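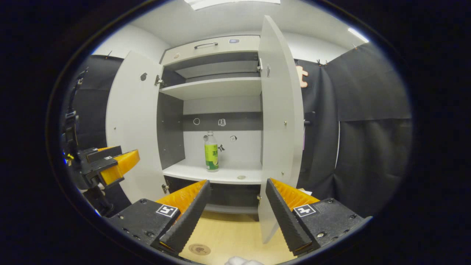
제5장 분류와 정리: 물건의 자리는 어떻게 정해지는가

이 장에서 배울 내용
분류 체계와 배치 규칙의 차이를 설명한다.
주제별 배치와 빈도별 배치가 각각 어떤 상황에 맞는지 판단한다.
이름표의 말이 찾는 사람의 행동에 미치는 영향을 이해한다.
작은 보관 공간의 배치안을 직접 작성하고 고쳐 본다.

5.1 찾는다는 것

부엌에서 계피를 찾아본 적이 있는가? 분명히 사 두었고, 지난 명절에도 썼고, 누군가 치웠을 리도 없는데 보이지 않는다. 양념 칸을 뒤지고, 차를 넣어 둔 칸을 뒤지고, 마지막으로 제과 재료 사이에서 찾아낸다. 계피를 거기 둔 사람은 아무 잘못이 없다. 그 사람에게 계피는 빵에 들어가는 재료였고, 찾는 사람에게는 수정과에 들어가는 재료였을 뿐이다.

이 사소한 경험 안에 이 장 전체의 주제가 들어 있다. 물건 하나에는 여러 가지 성질이 있다. 계피는 향신료이면서 나무껍질이고, 가루이면서 갈색이며, 겨울에 자주 쓰이고, 습기를 싫어한다. 이 가운데 어느 성질을 기준으로 삼느냐에 따라 계피의 이웃이 달라진다. 향신료로 보면 후추 옆에 서고, 습기를 싫어하는 것으로 보면 김 옆에 선다. 둘 다 훌륭한 답이다! 분류가 재미있는 까닭이 여기에 있다. 정답이 여럿인데도, 실제로 물건을 둘 수 있는 곳은 한 군데이다.

책도 사정이 같다. 조선 시대의 차 문화를 다룬 책은 역사 서가에 꽂아도 되고 음식 서가에 꽂아도 된다. 목록에는 두 주제를 모두 적을 수 있지만 종이책 한 권이 동시에 두 서가에 있을 수는 없다. 목록의 세계와 서가의 세계가 갈라지는 지점이며, 우리는 앞으로 이 두 세계를 계속 오갈 것이다.

5.2 분류와 배치

먼저 용어를 정리하자. 분류란 대상을 성질에 따라 묶고, 묶음 사이의 관계를 정하는 일이다. 배치란 그 대상에 물리적인 자리를 주는 일이다. 일상에서는 둘을 모두 '정리'라고 부르기 때문에 혼동하기 쉽다.

분류는 머릿속이나 종이 위에서 끝낼 수 있다. 배치는 그렇지 않다. 배치에는 칸의 높이, 사람의 팔 길이, 문이 열리는 방향, 물건의 무게가 모두 끼어든다. 논리적으로 흠잡을 데 없는 분류표를 만들어 놓고도 무거운 사전류가 맨 위 칸에 가는 바람에 아무도 사전을 꺼내지 않게 되는 일이 흔하다. 반대로 분류표는 허술한데 자주 쓰는 것이 손 닿는 높이에 모여 있어 모두가 만족하는 곳도 있다.

두 가지를 구별해 두면 문제가 생겼을 때 어디를 고쳐야 할지 금방 보인다. 물건이 어느 묶음에 속하는지 사람들의 의견이 갈린다면 분류의 문제이다. 묶음은 다들 아는데 꺼내고 넣기가 번거롭다면 배치의 문제이다. 이름은 아는데 어느 칸인지 모른다면 표시의 문제이며, 이것은 5.5절에서 따로 다룬다.

5.3 사례: 빌데일 종자 보관실

빌데일(Billdale)의 작은 종자 보관실은 이 장에서 여러 번 돌아올 사례이다. 이곳에는 종자 봉투 2450개가 있다. 처음 목록을 만든 형라이칭(Lai-ching Hung)은 식물학의 과(科)를 기준으로 삼았다. 토마토, 가지, 고추가 한 묶음이 되고, 배추와 무가 또 한 묶음이 되었다. 기준이 분명하고 예외가 적은, 참으로 아름다운 체계였다.

그런데 봉투를 꺼내는 사람은 대부분 텃밭을 가꾸는 주민이었다. 주민들은 과의 이름으로 묻지 않았다. "지금 심을 수 있는 게 뭐예요?"라고 물었다. 이 질문에 답하려면 거의 모든 묶음을 열어 보아야 했고, 1월이 되어 봄 파종을 준비하는 사람이 몰리면 문 앞에 줄이 생겼다.

뒤이어 일을 맡은 뤼킹파이(King-fai Lui)는 봉투를 파종 시기에 따라 여섯 묶음으로 다시 나누었다. 과의 이름은 버리지 않고 목록에 그대로 남겼다. 주민은 시기로 찾고, 연구 목적으로 오는 사람은 목록에서 과를 검색한 뒤 자리 번호를 받아 간다. 목록에는 여러 개의 입구를 두고, 자리는 가장 많은 사람이 쓰는 기준에 맞춘 것이다.

물론 새 체계에도 약점은 있다. 상추처럼 봄에도 가을에도 심는 작물은 어디에 둘 것인가? 뤼킹파이는 봉투를 나누어 양쪽에 넣었다. 그러자 이번에는 한쪽의 재고가 떨어져도 다른 쪽에 남아 있다는 사실을 알기 어려워졌다. 같은 것을 두 곳에 두면 찾기는 쉬워지고 세기는 어려워진다. 이 맞바꿈은 꼭 기억해 두자. 제8장에서 재고 조사를 배울 때 다시 만난다.

생각해 보기
상추 봉투를 한 곳에만 둔다면 봄 묶음과 가을 묶음 중 어디가 좋을까? 다른 쪽에는 무엇을 남겨 두어야 할까?

5.4 자주 쓰는 것을 가까이

많은 보관 공간에서 물건은 고르게 쓰이지 않는다. 몇 가지는 매일 나가고, 나머지는 한 해에 한 번 움직일까 말까 한다. 빈도별 배치는 이 불균형을 적극적으로 이용한다. 어깨와 허리 사이의 높이에 자주 쓰는 것을 놓고, 맨 위와 맨 아래에는 드물게 쓰는 것을 놓는다. 단, 무거운 것은 사용 빈도가 낮더라도 위로 올리지 않는다.

빈도를 알려면 기록이 필요하다. 기억에 기대면 최근에 쓴 물건을 실제보다 자주 쓰는 것으로 여기기 쉽다. 종이 한 장을 붙여 두고 꺼낼 때마다 줄을 하나씩 긋는 것으로 충분하다. 2주만 모아도 예상과 다른 그림이 나오는데, 그 결과를 처음 들여다보는 순간은 정말 짜릿하다. 여러분도 꼭 해 보기 바란다.

5.5 이름표의 말

이름표는 분류 체계가 사용자에게 건네는 말이다. 흔한 실수는 만든 사람의 말로 적는 것이다. '기타', '잡품', '일반'은 적는 사람에게는 편하지만 찾는 사람에게는 아무것도 알려 주지 않는다. 이런 칸은 갈 곳 없는 물건을 끌어당기며 점점 커진다.

좋은 이름을 얻는 방법은 묻는 것이다. 그 공간을 써 본 적 없는 사람에게 물건을 하나 보여 주고 무엇이라고 적힌 칸부터 열어 볼지 물어보라. 대답이 모이면 그 말을 그대로 쓴다. 대답이 두 갈래로 나뉘면 둘 다 적어도 좋다. '끈·노끈'처럼 말이다.

연습 문제
1. 집이나 학교에서 보관 공간을 하나 골라, 현재의 분류 기준을 한 문장으로 적어 보자. 한 문장으로 적을 수 없다면 어떤 기준들이 섞여 있는지 밝히자.
2. 같은 공간의 물건을 전혀 다른 기준으로 다시 묶어 보자. 새 기준에서 이웃이 된 물건 가운데 뜻밖의 쌍을 찾아 설명하자.
3. 빌데일 보관실에 꽃씨가 새로 들어온다고 하자. 파종 시기별 체계를 유지할 것인지, 별도의 묶음을 만들 것인지 정하고 그 근거를 쓰자.
4. '기타'라고 적힌 칸을 하나 찾아, 관리하는 사람의 허락을 받고 내용물의 목록을 만들자. 이 칸을 없앨 수 있는가?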